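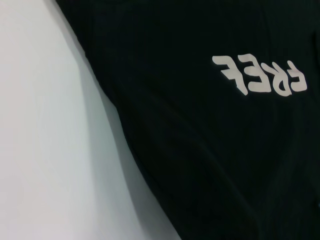 For as long as anyone at the Miltthorpe county building can remember, the budget was written in the capital and explained in the county afterward. Department heads drove in each September, sat through two days of hearings and went home with a figure. This year the order was turned around. The county board met first, and the state's finance office sent Ayantu Abera to listen. She found a room full of people who had dressed for a long day, in work boots and black cloth much like the fabric in the picture, and she stayed until the last item was read.

The main item was roads. The county has 177 miles of gravel road and a grading crew of 20, and the town of Tufa has asked for a paved link to the highway under three governors. Tyson Caron, the county engineer, told the board that patching had become more expensive than rebuilding. He did not have a total ready - the survey is still out - and several members said they would not vote without one.

Agustina Godoy, who represents the river precincts, wanted the money spent on clinics first. Her district has around 3,000 residents and a single doctor, who also covers Tufa on Fridays. Godoy proposed moving part of the road fund for one year. The motion was held over.

What the state will do with all this is less clear. Abera took the requests back with her and made no promises. Ashok Dubey, a former budget clerk who now teaches public finance, thinks the early meeting matters mainly for its timing. Once a draft is printed, he said, departments defend every line in it, and a county can only ask for leftovers.

The board meets again in two weeks. Caron expects to have his survey by then, and Godoy's motion is second on the agenda.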